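Wunton Kitchen Services
Tray Return Automation, Juludura site
Progress report to the Amissah Workplace Fund
Date: 2021-09-27
Prepared by: Nana Agbeko, project lead
Staff liaison: Bernice Gyamfi, dishroom supervisor

1. Status

The project remains in the simulation phase. Work since the March report has covered the bench layout, the pick order for mixed crockery, and the job descriptions for the dishroom staff who will work beside the arm. No hardware has been installed at Juludura. The purchase decision is still planned for the next phase and depends on the results in section 4.

The grant conditions ask us to report on two matters together: what the arm can do, and what the change means for the people on shift. Sections 2 and 3 cover the first, sections 5 and 6 the second.

2. Bench layout

The return station is modeled as a single arm on a perforated table, with crockery and small items within reach and two open baskets for sorting. Plates, bowls and mugs are the main load. Small grocery items and loose objects are included in the model on purpose, as staff report that these come back on trays every day and cause most of the interruptions at the belt.

Object positions are changed between runs so that the planner cannot rely on a fixed arrangement. A bowl may be placed on a plate or stand alone. The baskets also move. In the layout below, both baskets are on the right and the gripper is over the bowl, which rests on the black plate.

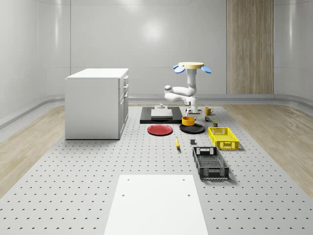 3. Pick order

The first version of the planner took the nearest object first. This gave short arm movements but often led it to reach for a plate that still had a bowl on it. The current version, built on the Jurkeo planning software, checks for stacked items and clears the top one before it plans a grasp on the one underneath.

Flat plates are still the hardest case. The fingers have to come down close to the rim, and the margin is small when another plate or a can stands next to it. We tested a slower approach speed for plates only. It reduced contact with neighboring items and added to the cycle time. We propose to keep it, as the cycle time is not the limiting factor at Juludura outside the lunch peak.

4. Simulation results

The test set for this period was 535 runs. Of these, 200 used the old pick order and the rest used the new one. The failures were sorted by cause from the logs:

– Grasp missed or slipped, mostly plates
– Item placed in the wrong basket
– Planner stopped because no safe path was found

Planner stops fell after the change in pick order. Missed grasps on plates did not fall by as much as we expected, and this is the main technical item for the next period. We also ran a group of layouts with the baskets moved to the left of the arm and the plates nearer the middle of the table. Results were close to those for the first layout, which suggests that the basket side can be chosen to suit the staff.
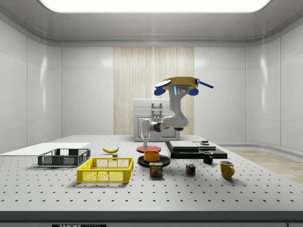
5. Effect on dishroom work

Bernice Gyamfi held sessions with the dishroom staff on both shifts. The present job at the return belt consists of standing in one place, lifting crockery off trays and sorting it. Wrist and shoulder complaints are common, and staff rotate off the belt every hour for this reason.

Under the proposed arrangement, one person per shift supervises the arm, clears stops and takes full baskets to the washer. The other belt position is moved to washing and storage. No post is removed. Staff raised three concerns: who is responsible for breakages, whether the supervising role will be paid at the higher grade, and how a person is expected to reach into the work area when the arm has stopped. The first two are with the personnel office. The third has been added to the safety review.

Several staff asked for the baskets to be placed on the washer side, so that they do not have to walk around the table. We will adopt this in the site layout.

6. Training

A training outline has been drafted for the supervising role. It takes 5 hours and covers start and stop, clearing a dropped item, and when to call maintenance. Nearly 100 pages of vendor manual have been cut down to a short guide in everyday language. Two staff members have read the draft and marked the parts they found unclear, mainly the section on restart after a fault.

7. Next period

– Revise the plate grasp and repeat the full test set
– Fix the basket positions for the site layout
– Complete the safety review, including access to a stopped arm
– Obtain a written answer on grading before any staff are assigned
– Submit the hardware quotation to the fund for approval

Spending is within the approved budget. The finance statement is sent separately.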